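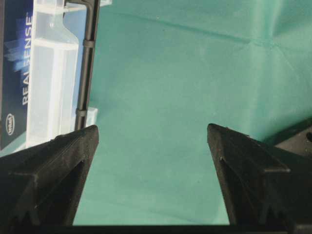 I was 871 points short of the record on Holst when the power went out in all of Branddale.

You have to understand what Holst is. It's a pinball-ish, shooter-ish thing in a big orange cabinet, and the laundromat on my corner has had one as long as I've lived here. The high score is 1,615 and it's signed DUD. My guess is that's short for Dudier, the company that built the game, so I was basically losing to the factory. Every night. For quarters!

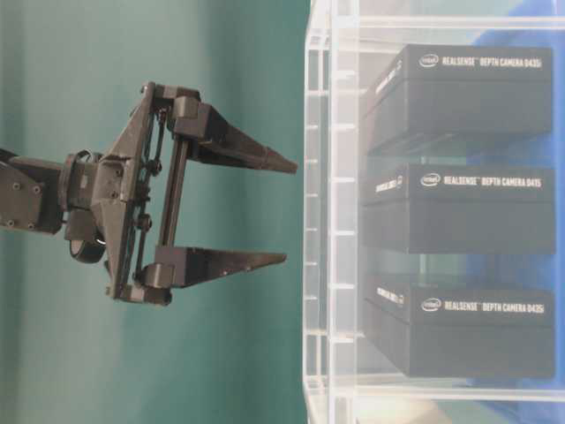
So I'm standing there in the dark with my hands still on the buttons, and my towels are stuck in the dryer, and the machine says, "Keep going."

I figured it was a sample, some leftover battery thing. Then it said, "Left, please," so I hit left. What would you do?
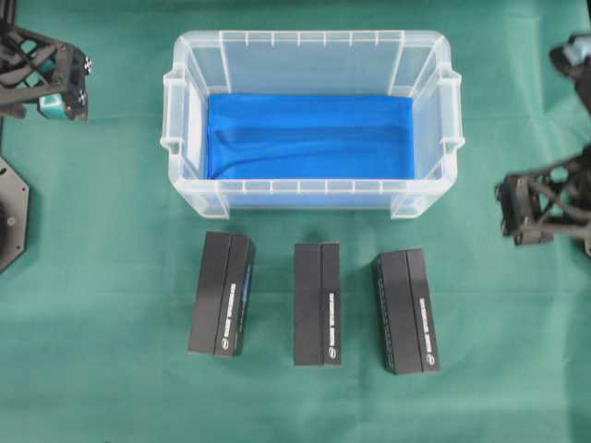 2. Lina

The voice told me it was called Lina and that it lived on level 3, past the ice gate. I'd never seen level 3. I'd never met anyone who had, and I've asked - people at the laundromat really don't want to talk about it.

We played blind. Lina called the turns and I pushed the buttons, and I could hear little ships popping somewhere behind the glass. My wrists hurt. I was so happy I forgot about the towels.
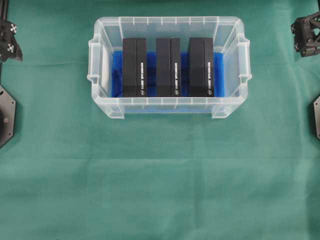
Clear bin, blue lining

Then the lights came back and the screen was sitting on the title page like always. I checked the scores. DUD was in second place. On top it said LIN, and under that, in the tiny letters they use for the copyright, it said PLAYER 2 OWES ONE QUARTER.

I dug one out of my coat and put it in.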